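Ticket: Table finish stays tacky, white rings, tile game pieces sticking
Product: Wusus Hardwax Oil, satin, over bare wood tabletop
Status: Resolved
Opened by: customer (home workshop)
Log kept by customer, replies from Phetsri Finishes support pasted in as they came

First message

Hi! Let me start by saying I love this table. I bought it secondhand under a coat of something orange and shiny, sanded it right back to bare wood, and found the most wonderful long wavy grain hiding underneath. Two coats of the Wusus satin oil went on and the color came up a warm medium brown, exactly what I was hoping for.

The trouble is that it stays tacky. It has been 14 days since the second coat. If I press my palm flat and lift, there is a faint pull. Small things left on it overnight have to be nudged loose, and that includes the tiles from our tile game, which gets played here most evenings. I also have three whitish rings from mugs, all at the end near the window. I'd really like to fix this without sanding again if I can (but I will sand if I must!).

What I used: the oil, a foam brush for coat one, a folded T-shirt for coat two. Room stays at a normal indoor temperature. Window shut most of the time, it was rainy.

Reply from support

Thanks for all the detail. Tackiness after two weeks is nearly always extra oil left on the surface. A few questions:

1. Did you wipe off the surplus after each coat, and how long did you wait before wiping?
2. What grit did you stop at when sanding?
3. How long between coats?
4. Was anything else put on the wood first, such as a conditioner or stain?

Please don't add another coat yet.

My answers

1. Coat one, yes, after maybe a quarter of an hour. Coat two, I'm afraid I got carried away. It looked so good wet that I left it. I wiped the corners because they were dripping.
2. I stopped at 180 on the aprons and legs and kept going to 320 on the top. It felt like glass. I was very proud of it.
3. Overnight. I put the second on before breakfast.
4. Nothing else. I wiped the dust off with a cloth barely damp with water and let it dry.

I did do one test while waiting. I put a strip of masking tape down in the tackiest spot, left it an hour and pulled it. It brought up a very thin yellowish film. The aprons, where I wiped properly, gave me nothing at all on the tape. I think that's my answer right there, but I'd like to hear it from you before I go at it with a rag.

Reply from support

Great test, and yes, that points to the surplus from coat two. Sanding to 320 will have made it worse, as very smooth wood takes in less oil and leaves more sitting on top. Try this:

- Put a few spoonfuls of mineral spirits on a white non-scratch pad.
- Rub a patch the size of a dinner plate, with the grain, light pressure.
- Wipe with a clean lint-free cloth straight away.
- Turn the cloth often. Hang used cloths outside, spread flat, until they are stiff. Oily rags in a heap can heat up and catch fire.
- Leave the patch overnight with a window open and repeat the tape test.

If the patch passes, do the rest.

Update, next morning

It worked! The patch feels dry and silky and the tape came up clean. The cloth was golden brown after the first pass, so there was a lot of spare oil up there. I did the whole top after lunch, working from one long side to the other.
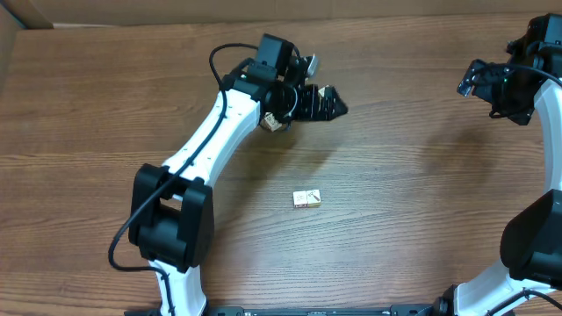

The grain still reads all the way along, and the color hasn't shifted that I can tell. I was worried the mineral spirits would leave it patchy or gray, but the only grayer area, in the lower middle, is reflected light. It's a touch less shiny, which I like better. It suits the wood so much more than that glossy wet look I fell for.

Two of the three rings went with the surplus oil. The last one is fainter but still there when I crouch and look toward the light. Is there a trick for that, or do I learn to live with it?

Reply from support

Good news. A ring that fades with the surface film is usually moisture caught in the soft finish. Give it four or five days first, as many clear by themselves. If it's still there, put a drop of the same oil on a clean pad, rub only the ring, wait ten minutes and buff until the cloth comes away dry. Feather out past the edge of the ring so you don't swap a white circle for a dark one.

Please use coasters for the next few weeks. The finish is dry to touch now but is still hardening.

Update, five days on

Waited as told. The ring was down to a short curved line, so I did the drop-of-oil thing and buffed it until my arm complained. Gone! I can't find the place now, even with a flashlight held low.

The game tiles slide again too. That makes me happier than it should. I left a few out overnight on purpose and every one picked up clean in the morning.

For anyone who searches and lands on this ticket, my notes for next time:

- Stop sanding the top at 180. I have a Devine side table waiting in the garage and I will be strong.
- Thin coats. I used far too much on the second one and still have most of the can.
- Wipe everything off, even when it looks gorgeous wet.
- A full day between coats, longer in rainy weather. July here is sticky, so I plan on two.
- Do the tape test before setting anything on it.

Happy for you to close this. Thank you for being so patient with my long messages!

Closing note from support

Closed as resolved. Cause: surplus oil on second coat, short recoat time, top sanded too fine. No product fault found. Customer was sent the care sheet for oiled tabletops.

Comments (4)

gluepot18
Same thing happened to me with a Skostov oil on a desk, so it isn't just this brand. Mine was tacky for a month before I tried mineral spirits. Wish I'd found this sooner.

mapleandtea
The tape test is so smart. Does it lift the finish if it's only a few days old? Mine was done over the weekend and I'm scared to try it.

benchdog_678
Low-tack painter's tape is gentler if you're nervous. I'd still wait a week. And please take the rag warning seriously, I had one get properly warm in a bucket.

mapleandtea
Thanks, got some painter's tape and will wait the week. Rags are on the fence.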